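Module 4 – Évaluer une offre de manipulation robotisée : le kit de préhension Zasia
Notes de cours, séance du 26 avril 2024 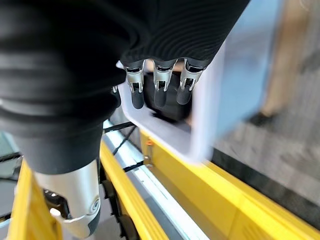
Selon Ona Ots, l'erreur la plus courante dans un dossier d'achat consiste à comparer des mains robotisées sur leur nombre de doigts, alors que le coût d'exploitation se joue sur les embouts, la gaine et le temps de remise en service. La suite du module reprend cet ordre de priorité.

4.1 Périmètre de l'offre

Le kit Zasia est distribué par Groven en deux configurations : main seule, ou main et avant-bras gainé. L'offre étudiée en cours est la seconde. Elle comprend :
- la main à doigts métalliques articulés, avec embouts sombres de type caoutchouc ;
- l'articulation de poignet ;
- la gaine textile à côtes recouvrant le bras ;
- la licence du module de trajectoire, pour un poste ;
- deux jours de mise en service.

Ne sont pas compris : le châssis d'accueil, les bacs, le convoyage, l'analyse de risques de la cellule. Ce dernier point est systématiquement sous-estimé par les étudiants dans les études de cas. Le fournisseur livre une quasi-machine ; la conformité de l'ensemble reste à la charge de l'intégrateur.

4.2 Tâche de référence

La tâche retenue est la prise d'un objet sombre de forme compacte, aux angles arrondis, dans un bac plastique blanc à rebord. L'approche se fait par le dessus, doigts orientés vers le bas. On distingue quatre phases : approche, contact, fermeture, dégagement.

Approche. La hauteur de survol doit tenir compte du rebord du bac. Une consigne trop basse provoque un contact latéral des doigts, une consigne trop haute allonge le cycle sans bénéfice.

Contact. L'embout absorbe une partie de l'erreur de position verticale. Cette tolérance diminue avec l'usure et ne doit pas être comptée dans le budget d'erreur nominal.

Fermeture. Sur un objet à angles arrondis, la surface de contact utile est réduite. Le réglage d'effort se fait à partir de la pièce la plus lisse du lot, non de la pièce moyenne.

Dégagement. Vérifier que le bac n'est pas entraîné. Un bac posé sans bridage peut basculer lorsque l'objet accroche le rebord. Prévoir un bridage ou une détection de présence du bac.

4.3 Essais réalisés à l'atelier Priedītis

Conditions : une seule référence de pièce, un seul modèle de bac, vitesse réduite. La campagne comporte 1 000 cycles, dont 200 consacrés à la mise au point et exclus du dépouillement. Sur la série restante, on isole un bloc de 700 cycles effectués sans modification de paramètre ; c'est ce bloc qui sert de base à l'exercice du chapitre 5.

Remarques de méthode :
a) Les cycles de mise au point ne se mélangent jamais aux cycles d'évaluation, même lorsqu'ils sont favorables.
b) Un arrêt déclenché par l'opérateur est enregistré avec son motif. Sans motif, il est classé en échec.
c) Une reprise automatique réussie compte comme un succès dégradé, à reporter dans une colonne distincte.
d) Le temps de cycle est mesuré du départ de la position d'attente au retour à cette même position.

Le fournisseur annonce pour sa part un taux de réussite sans préciser le traitement des reprises. La question lui a été posée par écrit. Tant que la définition manque, le chiffre n'est pas exploitable et ne figure pas dans la grille.

4.4 Gaine et entretien

La gaine protège le bras des poussières et limite l'accès aux zones de pincement. Elle ne constitue pas un protecteur au sens réglementaire. Points à contrôler :
- plis et surépaisseurs à proximité du poignet, susceptibles de se coincer en rotation ;
- tension du textile bras tendu, puis bras replié ;
- état de la bande de raccord entre gaine et poignet ;
- absence de frottement contre les axes des doigts.

Le remplacement de la gaine impose la dépose de la main, donc une vérification du point d'outil au remontage. La notice prévoit cette vérification mais ne donne pas de tolérance. Evie Bickerstaff recommande de conserver au poste une cale de référence et de consigner l'écart à chaque dépose.

Les embouts se remplacent par jeu complet. Un remplacement partiel crée une différence de hauteur entre doigts et fausse l'effort de fermeture. Le jeu est facturé 169 euros hors taxes au tarif Groven. Le coût annuel dépend de la fréquence de changement, à établir par l'utilisateur sur ses propres pièces.

4.5 Contrat de service

Deux formules sont proposées par Ralitley, prestataire de maintenance agréé par Groven.

Formule de base : assistance à distance aux heures ouvrées, pièces en sus, déplacement facturé.
Formule étendue : une visite préventive par an, prêt d'une main en cas d'immobilisation, pièces d'usure exclues.

Le prêt de la main de remplacement est soumis à disponibilité. En l'absence de délai contractuel, cette clause a peu de valeur pour une ligne sans stock tampon. Demander un délai ferme ou chiffrer l'achat d'une main de secours.

4.6 Grille d'évaluation

Chaque critère est noté de 0 à 4, puis pondéré.
Adéquation à la pièce : coefficient 3
Temps de remise en service : coefficient 3
Coût des consommables : coefficient 2
Qualité de la documentation : coefficient 2
Facilité de programmation : coefficient 1

Une note de 0 sur l'un des deux premiers critères est éliminatoire. Toute note de 3 ou plus doit renvoyer à une mesure ou à un document, avec sa référence.

Travail à rendre

Remplir la grille pour la configuration avec avant-bras, à partir du bloc d'essais de la section 4.3 et des conditions de service de la section 4.5. Deux pages maximum, annexes non comprises. Indiquer séparément les données mesurées, les données fournisseur et les hypothèses. Les fichiers bruts sont sur l'espace du cours, dossier Priedītis.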